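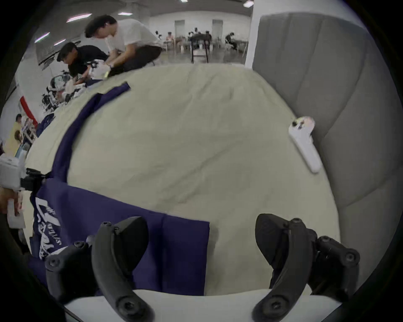 The Drimwood helpdesk replied that before anyone at their end could look at our folding sessions, they would need the firmware version, the recording count, and a plain account of what we had tried so far. Fair enough! I've put it all here in one place, and my apologies in advance for the length.

**Ticket:** Prurar student club, shirt-folding project
**Status:** open
**Hardware:** two hand-held grippers per table, Gelport mounts, 2022 firmware

**The problem**

We've been recording T-shirt folds for our end-of-term project (the students are very keen, bless them) and 138 of our sessions won't import. The left gripper's track drifts away from the right one partway through, and then the Balogun importer stops with "stream length mismatch". Shorter sessions usually go through. Anything past 4000 samples is a coin toss.

**What we've tried**

- Restarted both grippers before each fold. No change.
- Swapped left and right units between tables. The fault stayed with the left *slot*, whichever unit was in it, so I don't believe it's the gripper itself.
- Trimmed one failing session to 1000 samples by hand – it imported first go.
- Tightened the finger bolts on every unit. Probably nothing to do with it, but one was a bit loose and I felt better afterwards.

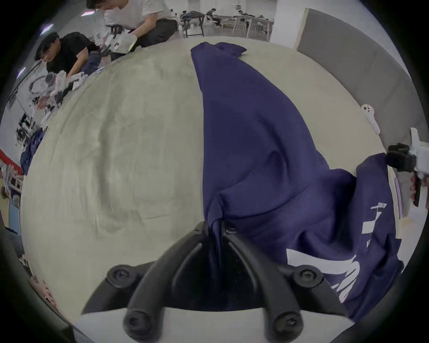 *Pinching a fold of the navy garment, second gripper at the right.*

**Update, 4:15 pm**

One of our students noticed that the left slot's clock setting had gone back to its default colour in the menu, grey instead of green. We've set it again and recorded a fresh batch, and I'll import those tonight once the shared computer is free.

Could you please tell us whether the older sessions can be re-aligned, or whether we should record them over again? Many thanks for your patience with us.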